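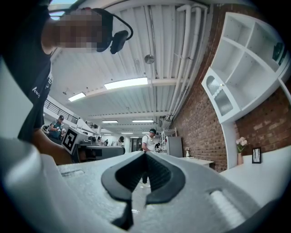
消防巡检表这种东西,我填了很多年,越填越不相信它。表上印的是“报警声是否清晰可闻”,填表的人站在走廊里,按一下测试键,听见响了,打勾。可是走廊里听得见,干活的地方听不听得见是另一回事。敞开式的长车间,一眼望过去很深,人戴着黑色的头戴式耳机、低着头凑在手里的活上,这时候警铃在远端响,他听到的是什么?没有哪一栏问这个。所以今年我把表重新抄了一遍,每一项后面加了“备注”,写我怎么查、查到什么、哪些勾我认为不能打。

适用范围:Ticona 楼一层及夹层,合计 3,218 平方米
检查日期:10月2日 星期日
检查人:Jhair Ayala
陪同:Flor Chávez(物业)
结果写法:合格 / 不合格 / 存疑
“存疑”是我加的。原表只有前两种,逼着人往“合格”上靠。

一、疏散通道与出口

1. 主通道宽度是否符合图纸
结果:合格
备注:量的是最窄处,也就是立柱旁边。以前的记录每次都写同一个数,连小数点后都一样,我不信有人真的量过。这次从地面量一遍,齐腰高再量一遍,因为墙上的线槽会往外凸,地面宽不等于人能过。

2. 通道内有无堆物
结果:存疑
备注:当天没有。但地上的黄线里有一大块磨得特别干净,旁边是一圈灰,形状方方正正,一看就是常年放托盘的地方,检查前刚挪走。Flor 说“平时也不放”。我没反驳,约了一个不通知的日子再来看。

3. 东侧出口能否从内部单手推开
结果:不合格
备注:推得开,要用肩膀。表上写的是单手。门扇下沿蹭地,蹭出一道弧形的白印子。物业的意见是“力气大一点就行”,那我请问力气小的人从哪儿走。

4. 西侧出口能否从内部单手推开
结果:合格
备注:推了五次,都开。第六次从外面拉,拉不开,这也对,它本来就不该从外面开。

5. 出口外侧有无遮挡
结果:不合格
备注:西门出去是停车位,画线离门太近,停一辆面包车门就只能开一半。历次检查都在屋里打勾,没人出去看。建议把这一栏改成“走到门外再填”。

6. 疏散图是否与现状一致
结果:不合格
备注:图上还有一间库房,那间库房的墙早拆了。图上的“您所在的位置”有两张贴反了,照着走会走进夹层的死角。图框倒是新换的,擦得很亮。

二、防火门

7. 防火门是否自行关闭到位
结果:存疑
备注:全部装的是 Faslow 闭门器。从全开位置放手,都能关上;从只开一条缝的位置放手,夹层楼梯口那一扇停在门框上,锁舌没进去。平时人侧身出入,门恰恰就只开那么一点。检查的人习惯把门拉到底再放,动静大,关得也响,看着很有说服力,我觉得这种测法没什么用。

8. 有无楔子、绳子、灭火器顶门
结果:合格
备注:当天没看见。在夹层那扇门后面的窗台上有一块削成斜面的木头,大小正合适。拍了照,留在原处没动,下次看它还在不在窗台上。

9. 门缝密封条
结果:不合格
备注:底部那一段脱胶,拿手一拉就出来一截。有人用透明胶带粘过。胶带遇热是什么下场大家都清楚。

10. 门上标识
结果:合格
备注:没什么可说。“常闭”两个字贴得很端正。

三、灭火器

11. 数量与台账是否一致
结果:合格
备注:逐个对编号。以前只对总数,总数对上就过了,其实有两只是从隔壁借来充数的,编号根本不在本楼台账里,这是 9 月份对账时才翻出来的。

12. 压力指针
结果:存疑
备注:都在绿区。我对指针一向保留意见,卡住的表也指绿区。轻轻敲表壳,指针应该有一点点颤,有一只纹丝不动,送检。维保单位 Zondo 的师傅说没必要,说送检要收钱,话都让他说了。

13. 维保标签
结果:不合格
备注:标签上的签名,全楼一个笔迹,一个角度,墨色深浅也一样,像是坐在桌子前一口气签完再出来贴的。我没有证据说他没看灭火器,我只能说标签证明不了他看过。已请 Zondo 提供当天的进出登记。截至写这份表,没有回音。

14. 取用是否方便
结果:不合格
备注:夹层拐角那一只,箱门朝墙开,手伸进去能摸到,拎不出来,得先把箱子转过来。我试了,中间还夹了一下手指。表上历来是“合格”。

15. 种类是否对应场所
结果:合格
备注:配电间外面配的是二氧化碳,对的。茶水间配的是水基,旁边是电水壶和微波炉,我问了一句,回答是“设计就是这样”。规范上说得过去,先算合格,我个人更愿意再添一只。

四、报警与广播

16. 主机有无故障提示
结果:存疑
备注:Wollitz 主机,面板上故障灯没亮。翻历史记录,屏蔽项里有两个探测器,理由栏写“误报”。误报之后应该去查为什么误报,这里的做法是让它闭嘴。屏蔽的日期也没人记得。只看故障灯的话,这一项可以年年合格下去。

17. 手动报警按钮
结果:合格
备注:抽查,主机都有反应,位置显示也对。有一个按钮的名称写成“新增三”,着火时值班的人看到“新增三”要往哪跑?功能合格,名称要改。

18. 警铃在作业位置是否听得清
结果:不合格
备注:这一栏的题目是我改的,开头说过原因。做法很简单:机器照常开,人照常干活,该戴什么还戴什么,不预先打招呼,由 Flor 在主机旁触发,我在最远的工位站着看有没有人抬头。结果近处的人都抬头了,远端有人继续干活,是旁边的同事拍了他才停的。靠同事拍肩膀不能算报警系统。建议远端加闪灯,装在低头时余光也能扫到的高度,别又挂到房梁上去。

19. 广播内容
结果:存疑
备注:录音一开始是一段音乐,然后才说话。音乐挺长。说话的那段语速很快,夹层里回声大,我知道稿子内容才听得懂。让一个没看过稿子的人听,他说大概是在找车主挪车。

20. 探测器外观
结果:不合格
备注:有一只还套着防尘罩,应该是刷墙的时候套的,墙都旧了。站在地面看不太出来,它和别的颜色差不多,要上梯子或者拿手电斜着照。

五、应急照明

21. 断电后是否点亮
结果:合格
备注:按测试键都亮。

22. 断电后能持续多久
结果:不合格
备注:按键只能说明灯会亮。真正拉闸断电,楼梯间那盏没撑到规定时间就暗下去了,先变黄,再变成一个红点。拉闸之前物业很不情愿,问能不能“按一下算了”。往年就是按一下算了。

23. 照到的地方对不对
结果:存疑
备注:楼梯间的灯正对着墙,墙很亮,台阶很暗。转一下灯头就好,当场想转,螺丝锈住了。

六、配电间

24. 门前有无杂物
结果:合格
备注:门前没有。门里面有,见下条。

25. 室内有无可燃物
结果:不合格
备注:纸箱、旧条幅、一捆塑料布。有人说配电间干燥,放纸正好。

26. 箱内接线有无发热痕迹
结果:存疑
备注:肉眼没见变色。去年的报告附了热像图,我比对了一下,两个不同回路用的是同一张图,只是裁得不一样。今年的热像由我在场时拍,不在场拍的不收。

27. 回路标签
结果:不合格
备注:铅笔写的,一半看不清,一半看得清但是错的。标着“照明东”的,拉下来灭的是西边。

七、人员与演练

28. 本年度是否组织疏散演练
结果:存疑
备注:有签到表,有照片,有总结。总结里写“全员迅速有序撤离,达到预期效果”,和前一份总结一字不差,连错别字都在同一个地方。问了几个人,有人说演练那天先发了通知,大家提前在门口站好,铃一响就出去了。这样的演练能测出来的是大家会不会走出一扇已经打开的门。

29. 值班人员是否会操作主机
结果:合格
备注:意外地好。我让他消音、复位、查位置,全会,还主动说了那两个屏蔽的探测器,说他报过,没人理。这一项给合格给得心甘情愿。

30. 集合点
结果:不合格
备注:集合点牌子立在消防车的停靠位置上。牌子是新的。

八、费用与整改

31. 是否列出整改费用
结果:存疑
备注:物业给的总数是 2,000 元,没有明细。我只对其中一项有把握:东门重新调铰链并打磨下沿,报价 400 元,这个我认为合理。剩下的钱对应什么,请逐条写出来。闪灯的钱看样子没算进去。

32. 上次整改项是否关闭
结果:不合格
备注:上次列的几条,后面都盖了“已整改”。东门就在里面。

九、给下一位检查人的几句

带卷尺、手电、一双不怕脏的手套,梯子现场有,踏板松,先查梯子。

不要让物业的人走在你前面。Flor 人很客气,帮了不少忙,但只要她先进门,门后面的东西就会有人顺手挪开。请她走后面,她也同意了。

旧表可以看,看完再查容易被带着走。我是查完才翻的,翻的时候发现自己有几处漏了,也发现旧表有更多处没法信。

“合格”之后也请写一句你做了什么动作。只写“正常”两个字的,我这边一律当作没查。

这份表自己也有问题。夹层吊顶以上我没上去,检修口被柜子压住,柜子当天搬不动。吊顶里的线缆封堵情况请当作未检查,不要因为表里没有这一栏就以为没事。另外第 18 项只测了一次,换个班次、换一批活,结果可能更差,也可能好一些,复查时请再做。

复查项目:2、3、5、7、12、13、16、18、22、25、28。
第 13 项等 Zondo 的进出登记,到了再填。

检查人签字:Jhair Ayala
物业签字:Flor Chávez(附注:对第 2 项、第 22 项的措辞有保留)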